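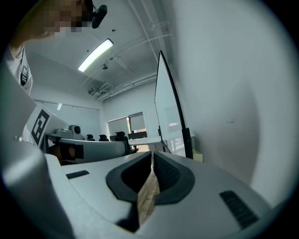

What comes in the Trendport starter kit, and can you buy the grippers separately?
The kit has two hand-held grippers, a charger, a set of finger pads and a license for the recording software. Single grippers are sold as spares to people who already own a kit.

Trendport two-hand kit: worth 3,000?

ullow_bench
Posted 6th October
We're looking at the Trendport for collecting two-handed demos. The quote from Tiedemann is 3,000 for the pair, plus 588 a year for the software after the first year. Has anyone run one for more than a couple of weeks? I care most about tracking and how the finger pads wear.

gantry_left
We've had ours since August. Tracking is good as long as the markers stay in view. If you cross your wrists it loses one side for a moment and you have to throw the take out. Pads wear faster than the spec sheet suggests. A new set is 120.

ullow_bench
Do you throw out the whole take or can you trim it?

gantry_left
You can trim, but the trimmed ones gave us trouble in training so we quit doing it.

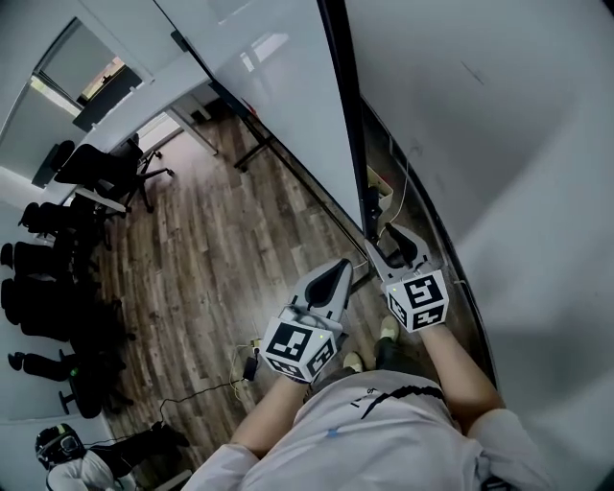

Iditlow Manipulation Group, Demo Collection Team

iditlow_demo
We use hand-held grippers with marker cubes on both hands, green light near the top of each cube. Our room is narrow, with whiteboards down one side and office chairs down the other, and you don't need more space than that for tabletop tasks. For anything where the operator walks around I'd want a bigger room. Glossy whiteboards can throw reflections, so check your exposure settings before a long session.

On pads, I disagree with gantry_left. Ours have held up fine. We wipe them down at the end of each session and keep them off rough wood.

gantry_left
We wipe ours too. What are you picking up? We do a lot of metal brackets.

iditlow_demo
Mostly plastic and cardboard. That's probably the difference.

torque_and_tea
I sent mine back. The hardware is OK but the software fee bothers me. 588 a year to export my own recordings is too much, and the exporter crashed on anything longer than a few minutes. Tiedemann did refund me without an argument.

iditlow_demo
The crash was fixed in build 241. Which one were you on?

torque_and_tea
An older one. I still wouldn't pay yearly for it.

ullow_bench
Is the weight a problem? Our operators would be holding these most of the afternoon.

gantry_left
Yes, after an hour. We swap people.

iditlow_demo
Same here. Adjust the straps for each person, it helps more than you'd expect.

ullow_bench
Thanks. I'm going to ask Tiedemann for a loaner and a spare set of pads before we sign anything. Will post what they say.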